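The Brush

The divorce had been so civil that the only thing left to fight over was a pastry brush.

Elaine Batista had not known she cared about it. She had let the couch go, and the good speakers, and a print of some boats that had cost more than her first car. She had let the dog go, though in fairness the dog had made his own feelings clear. Then her ex-husband sent a text at nine in the morning that said, "Did you end up with the pastry brush? The long one," and something old and Roman woke up in her chest.

She typed, "What brush."

She knew what brush. It had an off-white handle and a pale green band and soft beige bristles, and for the length of a marriage it had lived in the crock by the stove with the whisks. He had used it twice. Once he put egg wash on a frozen pot pie, which did not need egg wash, and once he used it to get crumbs out of the toaster. She had walked in on that one. They were seeing a counselor by March.

"The one from Belhaj's," he wrote.

Belhaj's was a kitchen store with a bell on the door and a cat in the window, and it had closed the year they stopped going out for breakfast. Mr. Belhaj believed a person should be made to work for a purchase. You would bring a thing to the counter and he would ask what you planned to do with it. Elaine had said pies. He had looked at her hands for a while and said, "Fine."

She put the phone face down on the counter and went to look through the boxes.

There were 36 boxes in the new apartment, and she had labeled them in the early days of packing with great care (BAKING, DRY GOODS; BAKING, PANS) and in the later days with less. One of them said STUFF. One said OTHER STUFF. One said ASK HIM, and had been taped shut so many times that it had gone slightly round. The movers, two brothers from an outfit called Lisano, had stacked them by size, with the heavy ones on top. The older brother explained that this was a system.

The brush was not in BAKING, PANS. It was not in BAKING, DRY GOODS, where she found a bag of tapioca pearls that predated the wedding. She opened STUFF and found a cheese plane, a single oven mitt, and the instructions for a blender they had given away. She sat on the floor and read the instructions. It was a good blender. She couldn't think why they had given it away.

By noon he had sent a question mark, on its own, like a man clearing his throat in a library.

"Still unpacking," she wrote. "What do you need it for?"

The three dots came and went. They came and went for so long that she ate a yogurt.

"Flellov," he wrote.

Elaine laughed out loud in the empty kitchen. Flellov was his grandmother's cake, or his grandmother's word for cake, the family had never settled it. It had ten layers, each as thin as a playing card, and every layer had to be brushed with honey while it was still hot. The grandmother had made it at Christmas and at funerals and had told no one how. Elaine had worked it out herself over one long winter, by ruining it, and had served it to his mother, who took a bite, set down her fork, and said it was very close.

He had never made it. He had never made anything that called for more than one bowl.

"You're making flellov," she wrote.

"I met someone," he wrote. "She's having people over."

So that was what it was to be told. She waited to feel it, the way you wait after stubbing a toe, and what came was mostly curiosity about the someone, and whether she owned a rolling pin.

She opened ASK HIM. It took a bread knife and some language.

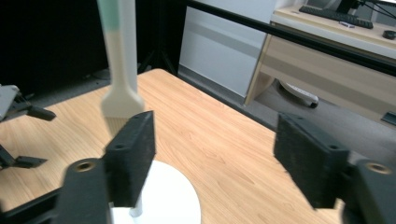 It was a good brush. She had forgotten how good. It sat in the hand like it had been told about your hand in advance, and the bristles, after everything they'd been put through, still lay down soft and came up together. She painted the back of her wrist with nothing. She painted the edge of the box. She thought about Mr. Belhaj, who would have asked her what she planned to do with it, and she had no idea what she'd have told him. Toast, probably. Since the move she had been living on toast.

A generous woman would mail it. A wise one would keep it and say it was lost. Elaine stood at the window with the brush in her fist like a small scepter and watched a man across the street try to park a van marked KUNDUS PLUMBING in a space meant for a motorcycle. He got it in on the fourth try. He got out, looked at it, got back in, and drove away.

She picked up the phone.

"Found it," she wrote. "You can borrow it. Don't put it in the dishwasher. Don't use it on the toaster."

"That was one time."

"Warm the honey first or it drags. Nearly a full cup. More than you think is decent. If the third layer tears, keep going, it goes in the middle and no one will see."

The dots appeared, and stopped, and appeared.

"Could you write all that down?" he asked. "Like the whole thing?"

She looked at the boxes and at the tapioca pearls, and then at the oven, which she had not yet turned on and which still had a sticker on the door promising 100 percent satisfaction. She thought of his mother setting down her fork.

"No," she wrote, and added the address, and told him he could come by at four.

Then she went to see if there was any flour. There was, in OTHER STUFF, under the hammer.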